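Drurmont Repair and Reuse Shop
Progress report to the Skistcombe Fund, second period

You asked us to keep this one shorter than the last, which ran long on the subject of the roof. The roof is fine. The money has mostly gone where we said it would, and where it hasn't, we explain ourselves further down. 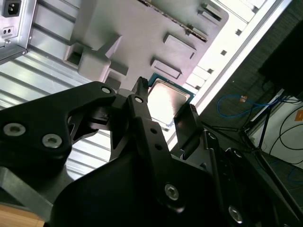 Page 4

1. Opening hours

We promised evening opening by March and began in April. The delay was the lease. Our landlord at Derese House wanted a clause about noise, we wanted a clause about heating, and each side spent a month admiring its own wording. We now close at 8 p.m. and have both clauses. The noise one has been tested more often.

Evenings are busier than mornings by a wide margin. People who work all day turn out to own broken things too, a finding we offer the Fund at no extra charge. Lamps and toasters still lead the list, with sewing machines coming up fast behind them.

2. Classes

We planned five classes and ran four. Basic soldering, clothes mending, and bike brakes all filled up. "Understanding Your Warranty" drew a small crowd that had come in out of the rain, stayed to the end, and asked good questions about something else. The fifth class, on furniture glue, has been moved to the fall, when the windows can be open without cooking everyone.
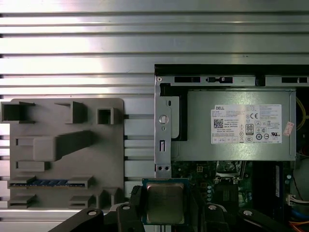
Fees stayed at the level in our application. We had thought of raising them, then looked at who was signing up and thought again. Two hardship places per class were used every time, and next year we would like to offer more.

3. The tool library

The tool library now has almost 500 items on its shelves. The catalog, which you paid for, is working well apart from its firm belief that all ladders are the same ladder. The supplier, Plollell, has promised a fix. It promised the same fix last period, and we're impressed by how fresh it sounded the second time.

Late returns are down since we began sending reminders. The pressure washer is still out. We know where it is, and the driveway looks wonderful.

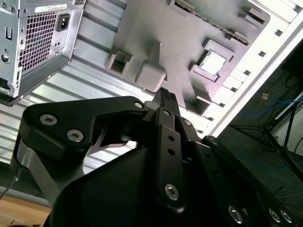

4. Spending

Rent and wages are on budget. Heating is over, for reasons the clause was supposed to prevent. Printing is under, mainly because we forgot to print the spring flyer and had a full spring anyway. We ask to move the printing money to heating and have attached the form, in the new format, which took longer to fill in than the flyer would have.

5. Next period

We'll run the glue class, settle the ladders, and open a Saturday-style drop-in on one more weekday if staffing allows.

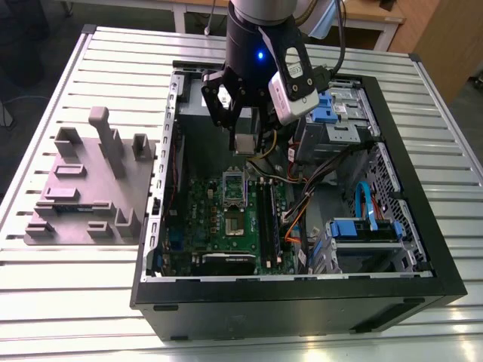
We also owe you the survey of members. The questions are written and have been cut from three pages to one. Results will come with the next report, along with the lease renewal figures and, we hope, the pressure washer.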